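Unit 3: Color Contrast in Small Enclosed Spaces
Interior Surfaces, fall term
Instructor: Ratree Panyasiri

Reading before Friday: chapter 8 of the course pack, up to the section on gloss.

3.1 Terms

Hue is the family a color belongs to. Value is how light or dark it is. Chroma is how strong it is compared with a gray of the same value. Most mistakes in student boards come from treating chroma as value: a strong orange and a strong blue may be picked as "equally bright" when the orange is well above the blue in value.

3.2 Opposed hues on adjoining walls

Orange and blue sit close to opposite on most color wheels. When two such surfaces meet at a corner, each looks stronger than it would beside a neutral. The effect drops off with distance from the corner and is weaker under low light. A strip of neutral material at the joint reduces it further. A neutral floor gives the eye a resting value and makes the wall colors easier to compare.

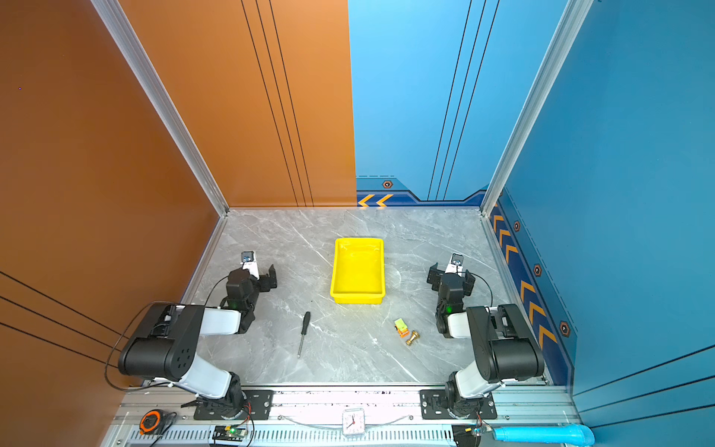
Fig. 3.1. Orange and blue panels in a booth with a gray marble-patterned floor. Orange chevrons repeat the opposite hue on the navy band.

3.3 Repeating an accent

An accent taken from one wall and used in small amounts on the other ties the two together. Keep the accent area small. Tambunan's rule of thumb, used in this course, is 12 percent of the wall or less – above that, the accent starts to read as a second field color. Direction matters too: arrows and slanted marks pull attention along the wall, plain dots do not.

3.4 Reflected color

In a small room, light bounces from wall to wall and picks up hue each time. Paint samples should be viewed upright, in the room, and at the corner where they will be used. For the lab we take readings at about 400 lux with the Wirnel meter. Write down the lamp type with every reading.

Lab task

Work in pairs. Build a three-sided card model, test two opposed hues with and without a neutral corner strip, and record value for each side. Iddrisu Osei has the card stock and the meter sign-out sheet. Reports are due at the start of the next lab.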